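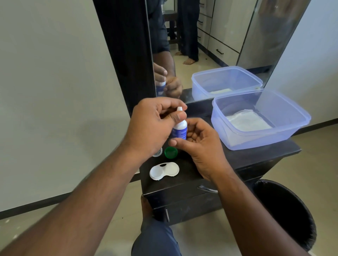 Contact lens task, bottle in both hands, case open and both caps off.

June 2026 - Haslam team notebook

Clip 407 is my favorite so far! Caps down first, then the bottle, and the green and white give the labeler two easy things to find. Joaquim wants the mirror covered next time (it doubles the hands and the bottle), but I'd like to keep it and see if the hand tracker copes. Beverley sides with me, ha.

Still to do: trim to 60 seconds, split "hold bottle" from "squeeze bottle" in the label list, ask Beverley where the Dultley drive went.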